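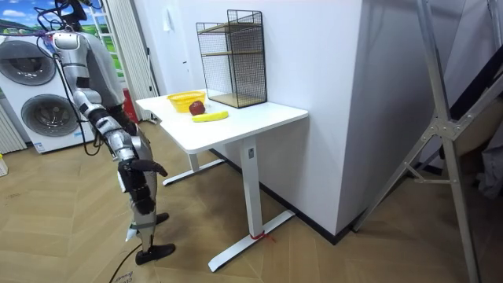 Unit 2: Storing and Serving Fresh Fruit
Household Skills, Numville Adult Learning
Instructor: Felista Athumani

Reading before class: the section on fruit in the course packet. Bring a pen and the chart from Unit 1.

Bananas and apples both give off ethylene, a gas that speeds ripening. Kept together, they ripen faster. This helps with green bananas and hurts if you want the fruit to last the week.

A basket with open sides lets air move around the fruit. Put apples in first and lay bananas on top, where they bruise less. Do not wash fruit before storing it. Wash it under running water just before serving.

Cut apple browns in the air. Lemon juice slows this down. Whole apples keep for weeks in the refrigerator, but most bananas are fine on the table until they are ripe.

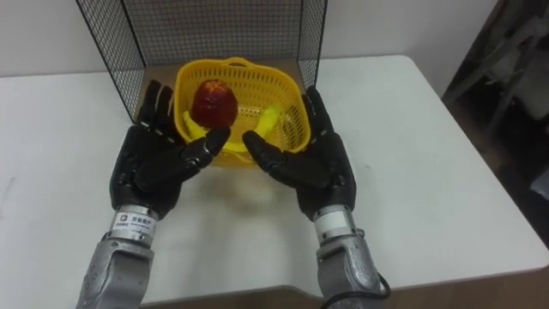
Page last changed: October, by Chepkoech Ondieki

Practice task (about 20 minutes)
Fill a basket with one kind of fruit, then with two kinds. Write down which pieces touch and which carry weight. Move anything soft to the top.

Homework
Keep one banana next to an apple and one in another room. Note the color of each every morning and bring your notes to the next class.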